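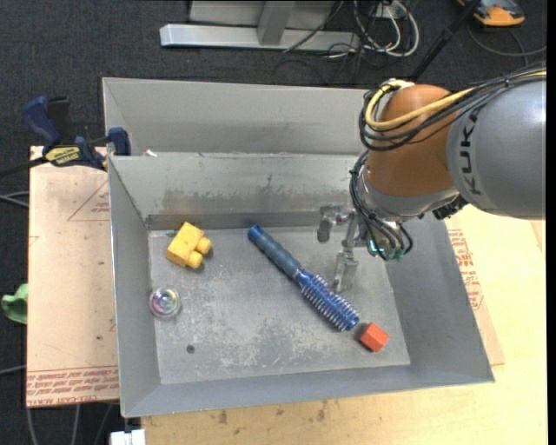 Metal bin with a yellow toy block inside.

Lerwood Engine Restoration, progress report, 2021-12-14

Work on the Flesix coupe continued through the fall. The straight-six is back from the machine shop at Cleltness with the cylinders bored and the crank ground. Two of the pistons supplied were the wrong size and have been sent back. Replacements are due in 20 days.

The gearbox is rebuilt and on the stand. Rust repair on the left sill took 42 hours, 8 more than planned, and the extra labor was covered from the paint budget. The right sill has not been opened yet.

The Murthy grant has paid for machining and gaskets to date. We still need a wiring loom and a radiator core. First start is now set for June.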